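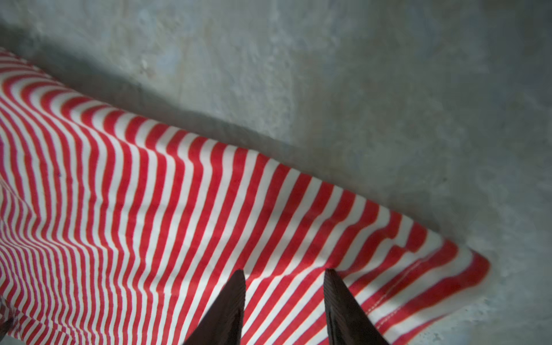

Fold height should be the reported variable, according to the reviewer of our first draft, and grasp success alone says little about where the policy fails. The second draft follows that request.

Kotow: edge grasping of striped fabric from a wrist camera
Student project report, Mar 23, 2023

1. Method

The policy was trained on 400 teleoperated grasps. Input is the wrist camera image and the finger opening; output is a change in gripper pose. Red and white striped cloth was used because stripe direction gives a local cue for surface slope. Where the cloth lies nearly straight the stripes stay regular. Over a raised fold they curve and crowd together, and the slope estimate loses accuracy.

The target is a point near the hem. The fingers descend on either side of it and close at a fixed speed. Labels were made in Ikevis and training was run on the Batura cluster.

2. Result

Two sets of 15 trials were run on gray concrete. With the target near the hemmed corner, 14 grasps held through the lift. With the target on a raised fold, 5 held. Most failures in the second set were early closures, with the fingertips still above the fabric.

3. Limits

One cloth and one surface were tested. Shadow along a lifted edge was sometimes taken for a stripe boundary. The Minhas depth filter reduced this in offline replay but has not been run on the arm. Trials with it are planned for April.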